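Checklist for the walk-through of the Deltbridge building, ground floor and first floor, November round. Please read my comments together with the marks, because a mark alone does not tell much. I use four marks:

- **OK** = good, nothing to do
- **FIX** = must be repaired before the next round
- **WATCH** = it is acceptable today, look again next time
- **N/C** = not checked, with the reason

I started at 7:30 in the morning, before the tenants arrived, and I finished the first floor after lunch. The last round had a different order of rooms, so if you compare the two papers, please go by the item and not by the number.

## 1. Entrances and way out

| Item | Mark | Comment |
|---|---|---|
| Main door opens fully from inside without key | OK | |
| Main door closes by itself | FIX | Stops a hand's width before the frame. The closer needs adjusting. |
| Side door to the yard | OK | Push bar is stiff but it works with one hand. |
| Mat in the entrance lies flat | FIX | Corner is curled up on the left when you come in. |
| Exit signs lit | WATCH | The one above the side door is weaker than the others. |
| Way out kept free | FIX | See below. |

The way out to the yard had again a pallet with flattened cardboard standing on it. I have written this in the last round too. I moved it myself to the yard, but I did not do it happily. The cardboard belongs in the Ondlow shed, and the shed was open and had a lot of place inside. I ask the tenants one more time to carry it there the same day, also when it is raining.

About the mat: last time somebody put tape on the corner. The tape has now lifted and it is worse than the mat. Please do not tape it again. A new mat with a heavy rubber edge should be ordered, and until it comes, the old one can be taken away completely. The floor under it is rough stone and not slippery.

## 2. Stairs

| Item | Mark | Comment |
|---|---|---|
| Handrail firm, whole length | OK | I pulled at each bracket. |
| Nosing strips on steps | FIX | The strip on the second step from the top is loose on one side. |
| Lighting, both landings | OK | |
| Nothing stored under the stairs | WATCH | One mop bucket, empty. |

The loose strip is the most important thing in this whole paper. A person who comes down with a box in the arms cannot see it. I have put a cone there and a note on the wall. The note says to use the back stairs, and I know that most people will not do this, so the strip has to be screwed down first, before all other repairs.

The handrail was painted in summer and the paint has become hard now. It does not stick to the hand any more, as it did when I was here in August.

## 3. Fire equipment

| Item | Mark | Comment |
|---|---|---|
| Extinguishers hang in their place | FIX | One stands on the floor, first floor corridor. |
| Pressure needle in green part | OK | All that I could reach. |
| Service label readable | WATCH | Kitchen label is faded from the steam. |
| Fire blanket in kitchen | OK | |
| Smoke alarms answer to test button | OK | The one in the copy room is slow. |
| Alarm panel shows no fault | OK | |

The hook for the first floor extinguisher has come out of the wall together with its plug. The wall there is soft. It needs a longer screw or a different place, and I would choose the other side of the door, where the wall is brick. When an extinguisher stands on the floor, people begin to use it for holding the door open. I have seen it many times in other buildings.

The fire blanket was behind the microwave last time. Now it hangs beside the door, as it should. Thank you to whoever did this.

## 4. Work rooms, ground floor

| Item | Mark | Comment |
|---|---|---|
| Tables stand firm, no sharp edges | OK | |
| Cables do not cross the walking way | OK | |
| Extension leads, condition | FIX | One with a cracked housing in the front room. I took it out of use. |
| Extension leads, not plugged one into another | FIX | Front room again. |
| Shelves fixed to wall | WATCH | See below. |
| Windows open and close | OK | |
| Floor dry and clean | OK | |

In the front room I found a lead plugged into a lead, and in the end of it a heater. A heater has to go straight into the wall socket. The room has only 2 sockets and both are behind the cupboard, so I understand why it happens, but the answer is to move the cupboard. Two people can do it in ten minutes if they take the folders out before.

The cracked lead is in my office with red tape around the plug. Please do not come and ask for it back. It will be thrown away.

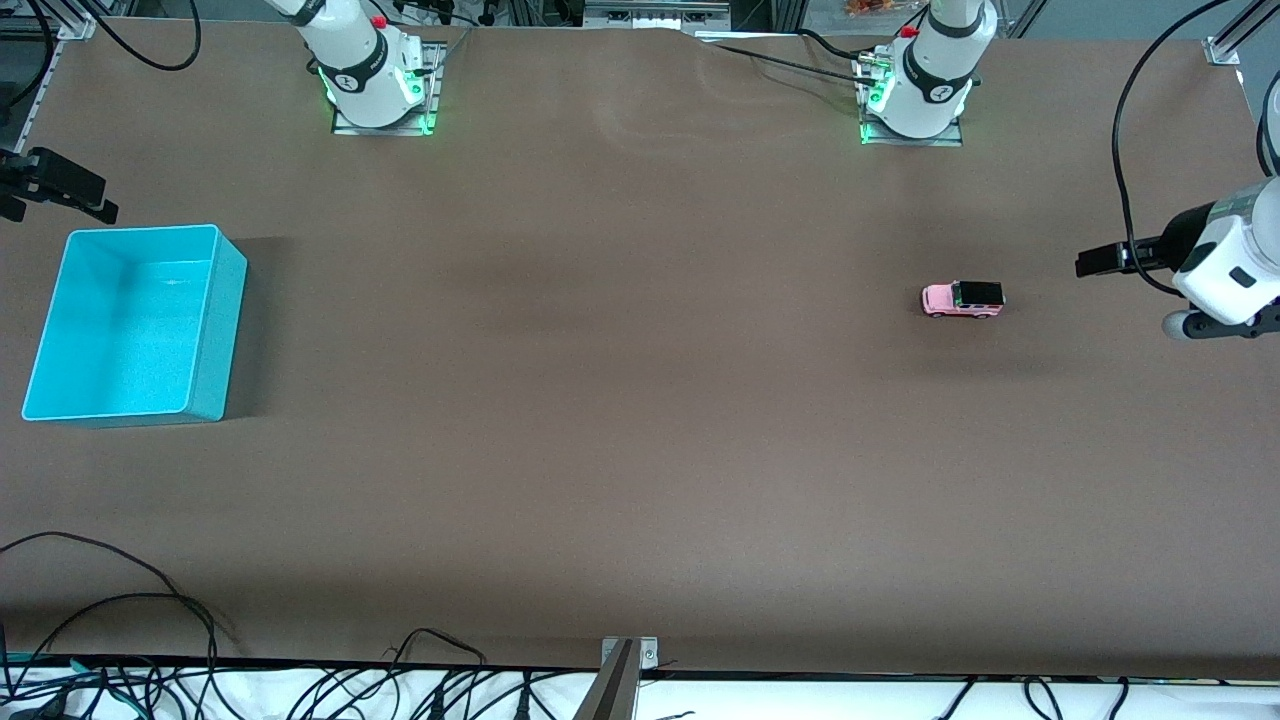
The tall shelf in the paper store is fixed to the wall at the top with one bracket only. There are two holes for the second bracket, and the bracket itself lies on the shelf, with its screws in a small bag. The shelf carries heavy boxes up high and light ones down low, which should be the other way. I marked it WATCH and not FIX, for the reason that the shelf did not move when I pushed it. After I wrote this down I thought about it again, and I would like the bracket to be mounted this month anyway.

For the windows: the key for the window locks was in the lock in each room except the meeting room. In the meeting room it hangs on a nail, a little too high for a short person. Please lower the nail.

## 5. Kitchen

| Item | Mark | Comment |
|---|---|---|
| Refrigerator closes tight | OK | |
| Kettle and cord | OK | |
| Microwave clean inside | FIX | Not a danger, but please. |
| Hot water not too hot at the tap | WATCH | Hotter than in the last round. |
| First aid box complete | FIX | No burn gel, few small plasters. |
| Cleaning liquids in own bottles | FIX | See below. |

Under the sink stood a lemonade bottle with a clear liquid in it. I do not know what it was. It did not smell strongly. I have put it in the locked box for chemical waste and hung a sheet on the cupboard door: **only original bottles under the sink.** I ask everybody to take this seriously. A guest, or a child who comes with a parent in the school holidays, reads the label on the bottle and believes it.

The descaler we use here is from Flustis, in a white can with a safety cap. The cap was closed correctly. The gloves beside it had a hole in the thumb, so there should be a new pair.

The water temperature I only tested with the hand, my thermometer was without battery. I will bring a new one next time and write the number.

## 6. First floor, offices and corridor

| Item | Mark | Comment |
|---|---|---|
| Corridor free | OK | Better than last time. |
| Carpet seams | WATCH | Seam by the copy room is opening a little. |
| Ceiling lamps | FIX | One flickers, over the printer. |
| Chairs, wheels and backs | FIX | One chair tilts back without stopping. |
| Window guard at the low window | OK | |
| Room 12, general | N/C | Locked, no key in the key box. |

Room 12 I could not see. The key has a green tag and its hook was empty at 1:15 and also when I left. Whoever has it should bring it back and tell the office, and I will come only for this room. It has the water pipe for the whole upper floor, so I do not want to leave it out for a second time.

The bad chair has a paper on the seat with the words DO NOT SIT. It is the gray one with the high back. I tried to tighten the screw below, but the thread is gone.

The tenants call the printer "Marty" and there is a name plate on it, which confused me when I read the old fault list, where it says "Marty is too hot." I looked at the back of the printer and the air slots were covered by a stack of envelopes. They are free now. Please leave a hand's width of air behind it.

## 7. Yard and shed

| Item | Mark | Comment |
|---|---|---|
| Paving even | WATCH | Two stones near the gate are a bit lower. |
| Yard lamp goes on by itself | N/C | It was daylight. |
| Gate latch | OK | Oiled by me. |
| Ondlow shed, door and lock | OK | |
| Ondlow shed, ladder | FIX | A foot is missing. |
| Grit box filled for winter | FIX | Less than half full. |

The ladder in the shed has lost a rubber foot on the right side. I looked for it on the floor and did not find it. A ladder without a foot must not be used, not even "only quickly for the gutter." I have chained it to the wall, and the key of the chain is in the office. A foot can be ordered as a spare part, number 555 in the maker's list, and it is sold in pairs, so please change both.

The grit box should be filled before the first frost. The yard is in the shade the whole morning and in the last winter the way to the shed was ice until noon.

## Order of repairs

1. Strip on the stairs
2. Ladder feet
3. Hook for the extinguisher
4. First aid box, burn gel and plasters
5. Closer of the main door
6. Cupboard in the front room, and the heater into the wall socket
7. Second bracket in the paper store
8. Grit
9. Lamp over the printer, new chair, mat

The repairs from 1 to 4 should be done inside of one week. For the other ones there is time until the next round. I have estimated up to 462 dollars for all materials, without the chair. If something is repaired, please write your initials and the word "done" directly on the printed copy which hangs beside the key box, and do not take the paper down.

Still open from my side: thermometer battery, room 12, yard lamp after dark.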